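Notebook – kitchen cell, left hand fault
Tuesday, October 12, 2021

Dish unloading, sink to dishwasher. Left hand stopped dead mid-approach again, stop no. 2 on this task.

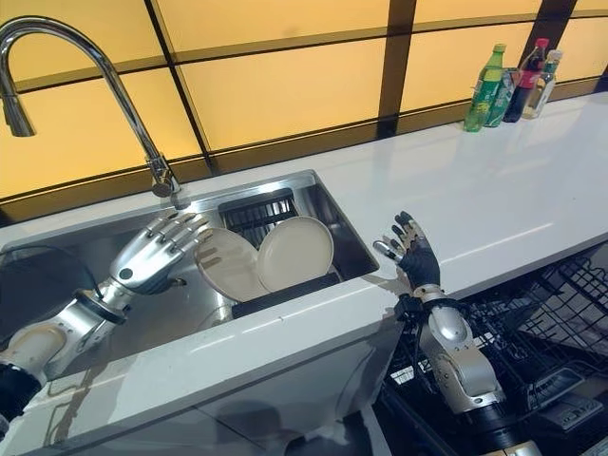 Jaqueline Figueroa thinks it's the thermal limit on the left wrist and not the hand at all, and wants the wrist log pulled before anybody touches the finger tendons. Her point: if it was fingers we'd get a finger code, and we didn't, we got the generic arm hold. Fair.

So, wrist log first. Pulled it. Ran 18 attempts this morning, 17 ok, last one held over the sink with the fingers open. No contact, no torque spike. Wrist temp normal the whole way, so not thermal (sorry J). What does show is a gap in the joint messages from the left forearm, short, then the watchdog trips and the arm freezes like it should. Right arm kept going for a moment after left had stopped. Don't like that. The 2 arms are supposed to hold together.

That's the part I'd call a safety matter, the dropout by itself is just annoying. If somebody has their hand over the counter because the left looks parked and the right is still finishing a move, that's how you get a knuckle broken. Or a plate in the face.

Checked:
– estop button, kills both sides, fine
– connector at left elbow, seated, no bent pins
– same cable flexed by hand w/ arm powered down and meter on it. Nothing. Flexed again with the elbow tucked right in and got one flicker. Maybe. Could of been my probe slipping.
– controller build is the Clotico one from March, hold-both flag is in the config but set to off. Who turned it off? No note anywhere.

Set the flag back on. Restarted, forced a dropout by pulling the left connector while both arms were moving slowly in free space. Both stopped together. Did it once more at task speed, same. Good.

Cable: asked Kastano for a spare, no answer yet. Abdelaziz has one on the bench rig, will steal it tommorow if they don't reply. Almost sure it's the cable but I've been almost sure before.

Until it's swapped:
No reaching over the counter with power on, even if an arm looks stopped. Estop first, then hands. Slow speed only. No runs alone in the cell.

Ximena Medrano is on next, told her in person and stuck a note on the estop box. She asked if Iltcombe has the same config, since it was copied from ours. Probably yes. Need to call them before they start up.

TODO: call Iltcombe. Swap cable. Save this morning's logs somewhere that isn't the robot. Find out about the flag.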